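April | by Mwende Okoth
Filed under: Opinion, Workshop Life

Leave the cables alone until you've watched the arm move

I have a bad habit and I'm going to defend it. When a little robot cell lands on my bench, I don't tidy the wiring. I let it flop. Wycliffe Nzioka, who shares the bench with me at Lyimo, thinks this is a disgrace, and he has a whole drawer of zip ties to back him up.

We've had this argument over the clothes cell for months now. Two small arms, a white box, a doll-sized rack with a hanger on it, and some piece of cloth for them to fight over. Wycliffe wants every cable strapped down before the power goes on. I want to see where the arms really go first – then I'll strap whatever needs strapping (and not one tie more!).

My reason is simple enough. A cable tied down on a parked arm is tied for a parked arm. Send the same arm up to the hanger bar and it needs slack you've just taken away. I once lost a perfectly good connector that way, 15 minutes before Hsin-yi Fang was due to come and look at it, and I spent those minutes under the bench with a flashlight, saying things.

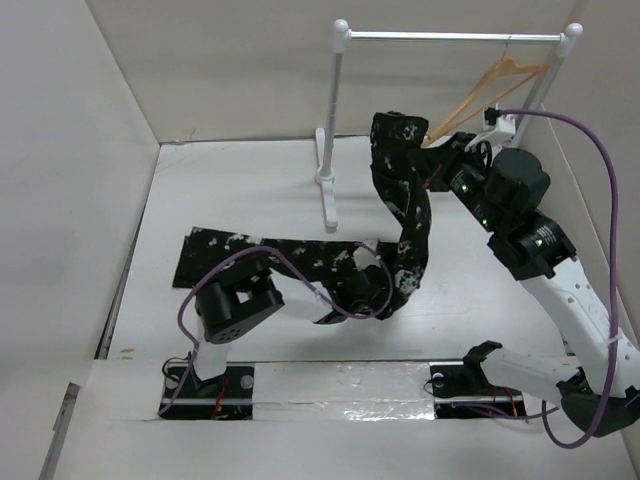
What I check before I reach for a tie

So what do I look for? Mostly the big loops. The purple cable on the left goes up over the motor and comes back across the cloth, and I know that makes tidy people itch. It's the one I watch hardest, because a loop lying over fabric can get picked up with the fabric. If it snags, it gets a tie. The one coming off the bracket on the rack pole has a nice long curve, and I'd fight anybody who tried to shorten it.

Then I look at the mounting plates. The thin wires crossing them don't bother me much, but the bolts do. I put a wrench on every one after the first 100 moves, and again whenever a grip starts landing off to one side. People love to blame the software for that. Try the wrench first!

Wycliffe's side deserves a fair hearing. Loose cable looks careless, and visitors do judge. He also says new folks copy what they see, and he's right about that one – I've caught myself explaining my loops to someone who plainly thought I'd forgotten them. Fine. I'll write it on a card and tape it to the bench.

But I'm keeping my slack.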